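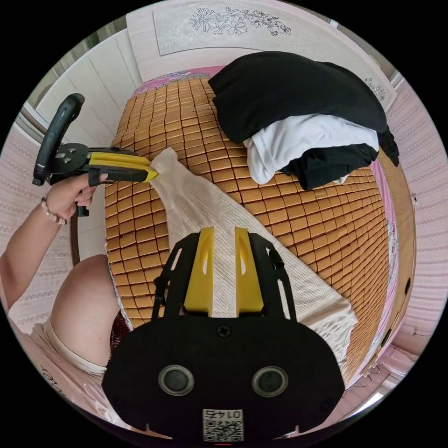
The cream one, by the corner. February, after lunch.

Second week of the trial and I have opinions, so I'm putting them down before Meirion Morris calls and asks me to rate my feelings from one to six again.

For anyone reading back (me, in a year, wondering where the month went): Norndale is the company, Pillov is the kit, and I am a "home evaluator." They send you a pair of hand-held grippers in a padded case. You do your laundry with them. The grippers record what you did, Norndale takes the recordings away, and at some point a robot gets a little better at sweaters. That's the product they want to sell to robot people. My job is to say whether a normal person can stand using it. They do pay, 400 for the month, and I get to keep the case, which is a very good case.

Today was knits. The session sheet said "one long garment, spread flat, then fold," and I picked the cream ribbed thing with the fringe because I figured I'd only have to do it once. Ha. The sheet wants the same fold six times. Pinch a corner, lift, carry it over, let go, smooth, then pull the whole thing apart and pretend you've never met it before. By the fourth round I was pretty sure I hadn't.

Good things first. The trigger is nice. It's small, it sits where my finger wants to be, and I can squeeze it halfway and feel the tips close on one layer of knit without grabbing the mat underneath. The grip is comfortable too. I expected to feel like I was picking up litter in a park, and for the first hour of the first day I did, but now I reach for things without planning it. I tried to pick up my coffee spoon with one yesterday. It went fine. I didn't put that in the report.

Now the rest. Ribbing is a problem. The tips find the ridge and slide along it, so you end up pinching a half inch from where you meant to, and the fold comes out crooked. Fringe is worse. I got hold of three strands and towed the hem along by them like a dog on a leash. Meirion says mistakes are useful and please leave them in. I have been extremely useful.

The weight is my other complaint. For ten minutes it's nothing. Somewhere past the half hour my left wrist starts writing its own review. I asked if there was a strap and was told a strap is "on the roadmap," along with a quieter beep and an instruction book that has been read by a person. The current one tells me to "make the cloth in readiness" and "avoid the emotion of the hand," which I think means hold still, but I've been working on both just in case.

Setup is better than I feared. Case open, grippers on, wait for the beep, go. The first week I had to redo it every single time because the app lost the left one. Kibet Lema at the support desk walked me through it, very patient, and had me turn things off in an order that made no sense to me and fixed it. Since the update it has only lost the left one twice. I wrote that down as an improvement and then sat there wondering how low my standards have gotten.

The app gives you a score out of 100 when you finish. Nobody at Norndale will tell me what it's a score of. I got an 81 for the knits. I got an 88 for a session last week where I mostly moved a pillowcase back and forth and sulked. Kibet says not to read anything into it. Then please stop showing it to me in a big cheerful circle!

I looked into the other outfit, Dretach, because their ad has been following me all over the internet. Theirs is a glove. You wear it, no squeezing a handle, and everyone in the ad looks thrilled to be matching socks. It might be easier on the wrist, but I can't see myself pulling a sweaty glove on and off every time the phone rings. With Pillov I can just put the things down. Points to Pillov. I'd still want the strap.

Stopped at Martens on the way home from the post office for detergent and stood in the aisle thinking about which of the towels on the shelf would be hard to pinch. This is what they've done to me.

Notes for the report, before I forget:
Trigger: leave it alone, it's good.
Tips: need more bite on ribbed knits. Ask if there's a softer pair to swap in.
Strap. Strap. Strap.
Beep: I jump every time.
Score: explain it or hide it.
Would I buy one? It isn't meant for me to buy. Would I do another month? Ask me when I can open a jar.

Tomorrow's sheet says fitted sheets. I read it and then read it again. I can't fold a fitted sheet with my own two hands and forty years of practice, so if some future robot turns out to stuff them in the closet in a ball and lean on the door, it'll have learned that from me.

Need to charge both tonight. And buy more coffee.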